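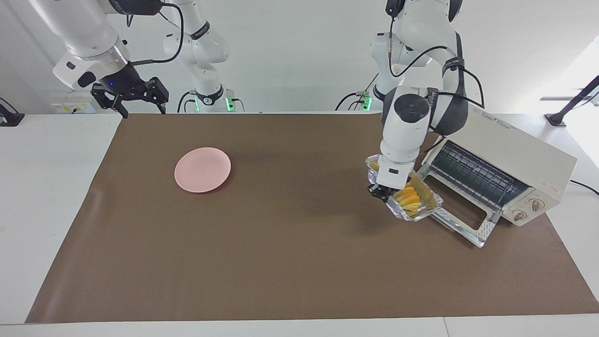 A stall in mid-task is harder to handle well than a collision. In October the two-arm kitchen cell at our Brekurstead site stopped without warning on 3 occasions, each time during the oven loading step, and the third stop led us to suspend all unattended running. Loading is the part of the routine with the least room for error. The left gripper holds the foil tray by its rim alone, the tray is tilted, and the glass door of the toaster oven lies open directly beneath the food. If motion ceases at that point, everything depends on the grip.

The first two stops were cleared by the operator on duty and entered in the log as communication errors. That entry was correct as far as it went. It did not record that the gripper had opened during the restart, and so the matter was not escalated. On the third occasion the tray fell on to the open door while the operator was reaching in to support it. The oven was at its working temperature. The operator was wearing gloves and was not hurt, but the outcome should not have rested on the gloves.

We then examined the log from the Wiltorano controller. The left arm had reported error 206, a lost message between the wrist and the base, and had held its position as intended. The restart procedure, which was written before the oven was added to the cell, sends a homing command to the gripper, and homing begins by opening the fingers. The instruction was harmless when the cell handled empty containers on a bench. It is unsuitable for a hot tray.

The lost message itself was traced to a cable along the left arm. It had been fixed too tightly at one joint and was pulled each time the wrist turned down towards the oven. We replaced it and left more slack. The loading step was then repeated 300 times with the oven cold and weighted trays, and the error did not return.

Three changes are now in force. The restart no longer moves a gripper until the operator has confirmed that it is empty — a separate key press, made from outside the reach of the arms. Nobody may support a held object by hand while the drives are powered. Any stop during loading is now reported as a safety event, whatever its cause appears to be.

Our colleagues at Didness use the same restart procedure and have been sent the revised text. The Þrastardóttir cell has no oven, but it does handle glass, and its procedure will be reviewed before the next software update. Unattended running at Brekurstead remains suspended until that work has been signed off.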